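Swatch in the Round, Please!

I have been knitting hats for most of my life and I am still excited every single time I cast one on, so forgive me if I get loud about gauge. My opinion, which I will defend at any guild table in the county, is that a hat deserves a swatch knitted in the round. A real one. With the same needles, the same yarn and the same chair you plan to sit in.

Most of us were taught to knit a flat square, pin it, measure it and go. That works beautifully for a cardigan, where you purl half your rows anyway. But a hat has no purl rows at all if it's plain stockinette, and plenty of us purl looser than we knit (I do, by a lot). My flat swatch for the Kerkow beanie gave me exactly what the pattern asked for. I cast on 90 stitches, knit happily through two evenings of radio, and ended up with something that would have fit a grapefruit. So I went back and swatched again, round this time, and I was more than half a stitch to the inch tighter. Half a stitch! Over a whole head!

The second hat had 107 stitches before I fudged one extra for the ribbing, and it fit like a dream. I wore it all through September, when it was much too warm for it.

People tell me they don't have the patience, and I get it, I really do. You have brand new yarn on your lap and you want to be making the thing. But the swatch is part of the making! It's where you find out that the gorgeous heathered gray goes stiff on a size 6, or that your needles squeak, or that you'd much rather have a garter brim. I've changed my mind about entire projects in the space of a swatch and been glad of it.

And you don't have to join a tiny tube, which I agree is miserable. Knit a row on a circular, slide everything back to the other end, carry the yarn loosely across the back and knit again. It looks like a bird's nest from behind. Cut the floats if they pull, wash it, let it dry flat and measure in the middle, well away from the edges, where the stitches go wild. Some 80 yards of a skein is all that many small hats need anyway, so there is usually plenty left over for practice.

I'd go further and say pattern writers should tell us how they got their number. "Gauge in the round, washed" is five little words and it would save so much ripping. The Brurudeck mitten booklet does it on every page and I could kiss whoever decided that.

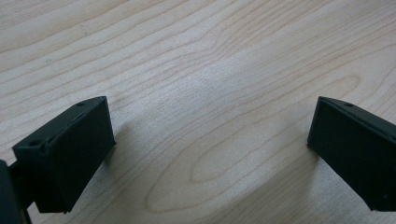 Vlasta Hubáček wrote to say that she skips the swatch completely and starts the hat itself, measures after 2 inches, and rips back if she has to. The hat is the swatch, in her view, and a small hat costs her only one evening if it goes wrong. She has a point, and for a plain cap in a yarn I know well I might even do the same. What it can't tell you is how the fabric will behave after a bath, and some superwash wools grow like weeds in the sink. So if you go her way, put the stitches on a length of scrap yarn and wash what you've got before you trust the tape measure. Then go ahead and knit like the wind.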